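Week 9 notes: Wrist views and imitation learning 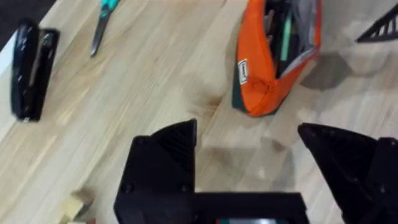
Reading time: 2 min

Last week we trained the Nurmi policy from the overhead camera alone. This week's topic is what changes when a wrist camera is added, using the Clatley desk-tidying task.

The wrist view has one property you should keep in mind for the assignment. The camera moves with the gripper, so the fingers stay in the same part of the picture while the table shifts behind them. An offset between the gap and a target, such as the scissors or the orange pencil case, can be read straight from the pixels. The policy doesn't need an accurate camera-to-base calibration to learn that.

The cost is occlusion. The black fingers take up a lot of the lower half, and a small block can sit partly behind the left one. Shiny objects are a second problem - the highlight along the top of the stapler will move as the wrist turns.

Data. The Zikwood set has 1347 demonstrations, all teleoperated. We hold out 97 for validation and train on the rest. Colour jitter is on, random crop is off. Cropping shifts the fingers and throws away the fixed reference.

Result. With the overhead camera only, the policy failed 35 more trials out of 2000 than with both views. That is a small gap, so check the per-object table before you draw anything from it.

Reading: Porarham handout, sections 2 and 3. Bring your loss curves to the lab.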